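I fold laundry on the bed now. For years I did it on the couch with the TV on, and it took most of an evening because I would stop to watch something and then have to move the piles to sit down. The bed is a better height, and I can't go to sleep until it's done.

We moved to the apartment in Stestwood in March, and it has one closet for the whole place. The closet has six shelves. Towels, sheets, blankets, the winter stuff and the vacuum all have to go in there, so how things are folded matters more than it used to. At the old house I could push a stack in with my shoulder and shut the door.

The order I do it in:

1. Dark things first. They pick up lint from everything else, so I want them off the bed before the white towels come out.
2. Anything large.
3. Shirts.
4. Socks and underwear, which I don't fold. They go in a drawer.

The checkered sheet stays on while I do this. I bought the set at Grirnby when they were clearing out the summer bedding, pink and white, a little brighter than I would have picked at full price. It's good for folding on, though. The squares give me straight lines to match an edge to, and dark lint shows up on it right away, so I can go over it with the roller before bed.

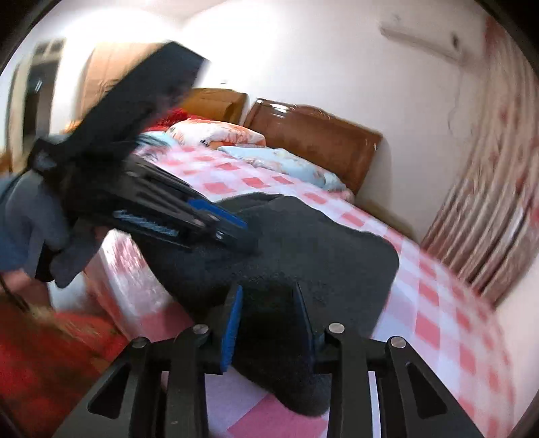
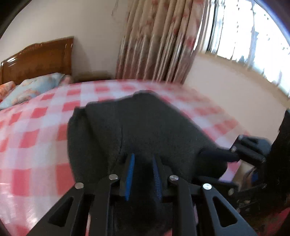

Thick, soft fabrics are the ones that give me trouble. A cotton shirt stays where it's put. Anything with some fuzz to it slides, or springs back open, or comes out with one corner hanging lower than the rest. I used to fold those in half and in half again and end up with a lump as tall as a loaf of bread. Three of those would fill a shelf.

What works better is laying the piece flat and pressing the air out with both hands, starting in the middle. Then I fold it in thirds the long way, press again, and roll it up from one end. It comes out tight enough to stand on its own. I can get eight rolls on a shelf where I used to get four or five lumps, and I can pull one out without the others falling over.

I did try the Lividside shelf dividers that clip onto the edge of the board. They held for a month and then the clips got loose. Our shelves may be thinner than what they're made for, I never checked. I took them off in August and the rolls have been fine without them. If you have real wood shelves they might do better for you.

The other thing I changed was how much I wash at once. I used to save everything up and run it all in one go, and the bed would be covered to the pillows. Now I run a load when the basket is full and fold it that night. One load takes me 11 minutes if the phone is in the other room.

Fabric softener I've given up on completely. It left a film on the towels and they stopped soaking up water. I use a half cup of white vinegar in the rinse - the clothes don't smell like it once they're dry.

Still to do: the top shelf, where I put the bag of Ersoy curtains that don't fit any window here. They're too long for the bedroom and too narrow for the front room. I might cut them down and hem them, or I might give them away and get the shelf back before the heavy blankets need somewhere to go.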